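Wanted: a patient person to help run our computer repair and reuse bench in Wornevthorpe

Part-time, paid, starting in September 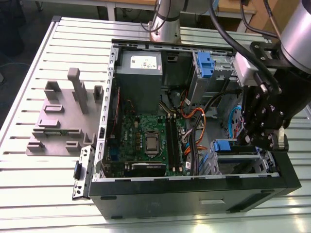
A Dell desktop on its side with the side panel off, processor showing.

Hi, I'm Aishwarya Fernandes and I run the Wirnell Reuse Workshop, behind the old feed store in Wornevthorpe. I'm looking for someone to share the bench with me two days a week, and I'd love it if that someone was you (or your sister, or that neighbour who can't walk past a dead laptop on hard rubbish night).

A bit about us first. People bring in desktops, laptops and monitors they've finished with. We wipe the drives, fix what's worth fixing, strip what isn't, and pass the good machines on to people who need one. A lot go to students, a fair few to older folks who want to video call the grandkids, and last year a whole carload went out to the Nair Road community house for their homework room. Over 400 computers have gone back out the door since we opened, and I still get a little thrill when one starts up for the first time!

I've been doing most of it myself, with help from Saturday people and from my nephew when he's short of petrol money. It's got too big for that. The shelf in the hallway is now two shelves, and I've started putting monitors under my own desk, so my knees go sideways. We got a small grant to pay a second person properly, and here we are.

What you'd be doing

Mostly bench work. Opening machines up, cleaning out the fluff, testing memory and drives, swapping power supplies, putting on a fresh operating system and writing up the tag. I'll show you our tag system, which I made up and which is a bit odd, but it works and please don't colour-code it, we tried that.

You'd also be on the front counter for part of each day. That means taking in donations, having the chat about data (people worry, and fair enough) and helping folks who come to pick up a computer. Some of them have never owned one. You might spend half an hour showing somebody how to make the text bigger, and I'd count that as time well spent.

There's some lifting. Towers aren't too bad, but the old office printers are brutes. We have a trolley. If lifting is hard for you, tell me and we'll sort out who does what, it isn't a deal-breaker.

Once a month we run an evening class called Open It Up, where people bring their own machine and learn to clean it, add memory or change a drive. I'd want you there for that, paid of course. You don't need to teach from day one. You can hand out screwdrivers and find the screws that roll under the cupboard.

Who I'm after

You don't need a certificate. If you've got one, lovely, tell me about it, but I've worked with people who had a wall of them and couldn't be kind to a customer. I'd sooner have someone who has pulled apart a few computers at home and got most of them back together.

You do need to be comfortable with the inside of an ordinary desktop. You should know a memory stick from a graphics card, and you should be the sort who unplugs things before sticking a hand in. Laptops are fiddlier and I'm happy to teach those.

You need to be careful with other people's stuff and other people's privacy. We don't go looking through drives. Ever. We wipe them, we log it, we move on. I'll be asking your references about this, so have a think about who could speak to it.

A second language would be really handy, as we get a good mix of people through the door. So would a driver's licence, for pickups in the van. Neither is a must.

I'd especially like to hear from people who've been out of paid work for a while, whether that's kids, health, caring for someone, a move from overseas or whatever else. You won't have to explain a gap in your resume to me. Mine has a beauty.

The practical bits

It's 16 hours a week over two days. I'm flexible on which two, as long as we settle on a pattern and stick with it through the school term. Start is 9.30 so you can do the school run. There's a proper paid lunch break and you're expected to take it away from the bench (crumbs in keyboards are how we get half our donations).

The pay follows the community services award and I'll send you the exact rate with the information sheet, so you know before you put any work into applying. Super is on top. It's a one-year contract to begin with. I'm hoping to stretch it and I've already started on the next grant form, but I can't promise and I won't pretend to.

The workshop is on the ground floor, with a ramp at the side door and an accessible toilet. It's warm in winter. In summer we have fans, and an arrangement with the bakery about iced coffee. The Zimis bus stops at the corner, and there's parking out the back if you don't mind gravel.

You'll need a police check before you start, and we pay for it.

How to apply

Keep it simple! Send me a resume, one page or two, and a short note about something you've fixed. It can be a computer, a toaster, a gate, I don't mind. Tell me what was wrong, how you worked it out and what you did when the first thing you tried was a flop. If writing isn't your thing, record yourself talking and send me that instead.

Drop it in at the counter or use the contact form on our website, with "bench job" in the subject line. I read everything myself and I'll write back to everyone, though give me a week or so.

If you make the shortlist, I'll ask you in for a cuppa and a go at the bench. I'll give you a machine with something wrong with it and we'll look at it together. You can ask me questions the whole way through, and you'll be paid for your time.

Not sure if it's for you? Come by while we're open and have a sticky beak. I'm usually the one with the torch in her teeth.

Posted July 13, 2024. Applications stay open until I've found the right person.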